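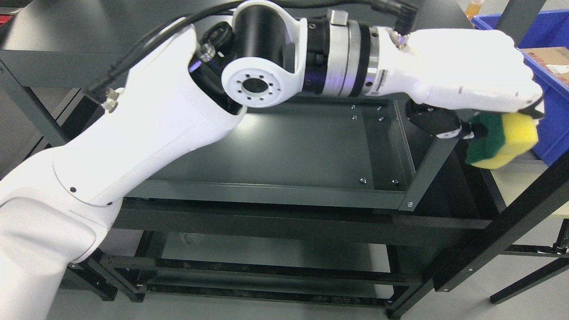 Shelving first, because that's the part of the storeroom project you asked about most on the phone. The gray metal units for the Pamville kitchen are up, and I've finally had time to get to know them. They're good solid things, dark gray with a slightly raised edge around each shelf, and my feelings about that edge change daily. It's great when you set down a bag of rice and don't want it sliding off. It's less great when you're wiping, as crumbs and flour love to settle right where the flat part meets the lip. A plain kitchen sponge, the yellow kind with the green scouring side, fits nicely against the front corner and gets at the rail, and I've put that kind on the supply list for good. They cost next to nothing and I'd sooner buy a lot of them than one fancy brush we lose in a week.

So, where are we? This is the report for the second payment, dated 06/03/2018, and I'll try to keep to the headings in the Treretti grant letter, though you know I wander.

Work done so far

The old particleboard cabinets are gone (hooray!) and the back wall has been scrubbed and painted. The electrician moved the outlet that used to be hidden behind the flour bins. We bought 6 shelving units from Pesport and they came flat, with a little bag of hardware for each. Putting them together took two evenings, longer than I'd planned, mostly my fault for starting the first one upside down. Once I had the hang of it the rest went quickly. I went back over every bolt the next morning with a wrench and a cup of coffee, and a couple of them did need another turn.

Cleaning and loading

I decided early on that nothing goes on a shelf until that shelf has been cleaned properly, top and front edge and corners, and I'm sticking to it even though it slows us down.

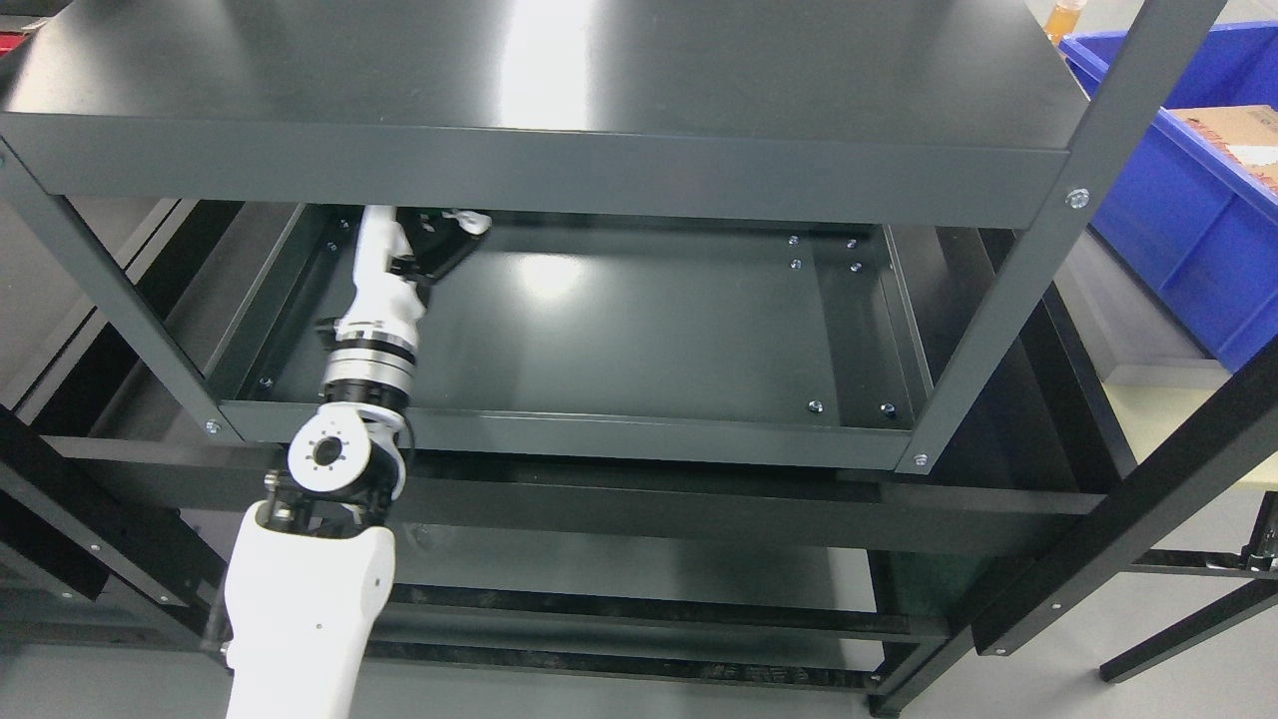 The lower levels are the slow ones. You have to reach in under the shelf above, and there are screw heads near the edges that catch a rag if you go at it too fast. I've written up a short routine for whoever is on shift: sponge first, soft side on the flat areas, green side only on stuck-on spots, then a dry cloth, then leave it alone for 30 minutes before anything goes back. The shiny finish shows every streak when the light's on it, so you can tell right away whether the cloth step got skipped. I kind of love that about it!

Cans and jars will go on the lower shelves, dry goods in the middle, paper products up top. I'm still going back and forth on the baking pans. They're awkward, and they'd be handier near the ovens, but there's no room over there until the Nazarenko mixer gets moved.

Money

We're inside the budget for shelving and paint. The electrician came in a bit over, and I covered that from the small repairs line as we agreed. Receipts are in the envelope with the signed form. I haven't spent anything on bins or labels yet and would like to hold that until the shelves are loaded and I can see what sizes we need.

Still to do

Loading, labeling, and a new rubber mat for the doorway. I also want to fix the door itself, which sticks when it's humid, and I'd like that done before July. If the last payment could come a little early it would let me order the mat and the bins together and save on delivery, but I can manage either way. Let me know, and come see it whenever you're passing!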